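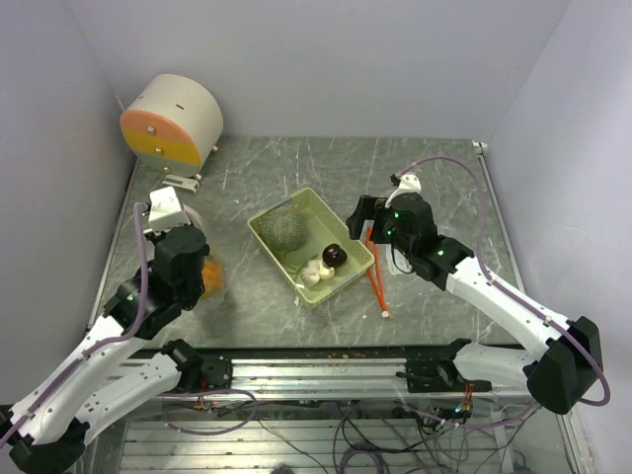 Should garlic be taken out of its bag before it goes into a produce basket?
Garlic goes into the basket loose. It keeps longest where air reaches it on all sides, and a slotted basket provides this as long as the bulbs are not buried under heavier items.

To: Gallagher House Kitchen List
Date: 2026-04-10
Subject: Re: Produce baskets and bagged items

Dear residents and staff,

The House Office has received several replies to its notice on the storage of shared produce. The message quoted below raises the points made most often, and the office is answering it on the list so that all 11 kitchens work from the same guidance.

> To: Gallagher House Kitchen List
> Subject: Produce baskets and bagged items
>
> The residents of Kitchen 9 have read the notice and request
> clarification on the following matters.
>
> The notice states that the light green plastic baskets are for
> "loose produce." Several of us buy vegetables in bags and have
> been placing the bags in the baskets unopened. Is this still
> permitted?
>
> We would also like to know whether garlic and onions may share
> a basket with fruit. In August we lost most of a basket of pears
> and were never certain of the cause.
>
> Finally, the tables collect crumbs under and beside the baskets.
> The cleaning schedule mentions counters and sinks but does not
> mention tables.
>
> Kitchen 9, Flakholm Wing

With regard to bagged items, the baskets are intended for produce that has been removed from its packaging. A closed bag holds moisture against the contents, and the slots in the basket then serve no purpose. Residents who prefer to keep vegetables in the bag should place them in the refrigerator drawer assigned to their kitchen, with the bag left open at the top. Bags found in the baskets will be emptied by the kitchen monitor and the contents left in place. Empty bags may be put in the recycling bin if the label permits it.

With regard to mixed baskets, garlic may share a basket with firm items that will be used within a few days. It should not be stored for longer periods with pears, peaches, or other soft fruit. Onions are to be kept in the lower cabinet, away from potatoes. The office cannot determine what happened to the pears last August. Ripe fruit does spoil quickly in warm weather, and one bruised piece will often affect those beside it. Residents are asked to look through the basket when adding to it and to discard anything that has softened or split.

Items should be placed in a single layer where space allows. Round items tend to roll against one another when a basket is carried, so baskets should be lifted with both hands and set down level. Please do not stack one filled basket on another.

With regard to tables, Kitchen 9 is correct that they were left out of the cleaning schedule. The schedule has been amended. The kitchen on duty will now lift each basket, brush the crumbs from the tabletop into a dustpan, and wipe the surface with a damp cloth before returning the basket. The marble-patterned tabletops are to be cleaned with mild dish soap and water only. Scouring powder and abrasive pads should not be used on them. Garlic skins are to be picked up by hand and should not be rinsed into the sink.

Baskets are to be washed every 5 days in warm water and dried fully before they are refilled. Replacement baskets may be requested from the supply room under the Fellosent order form. The previous Kustisent form is no longer accepted, and requests submitted on it after the date of this message will be returned. Please write the kitchen number in the upper box of the form and leave the lower box blank.

The amended schedule will be posted inside the pantry door of each kitchen. Kitchens that have not received a copy by the next inspection should reply to this message with the kitchen number in the subject line. Questions concerning refrigerator assignments should be sent to the wing office and not to this list.

House Office
Gallagher House

You are receiving this message as one of 1,034 subscribers to the Gallagher House Kitchen List. To change your subscription, contact the list administrator through the House Office.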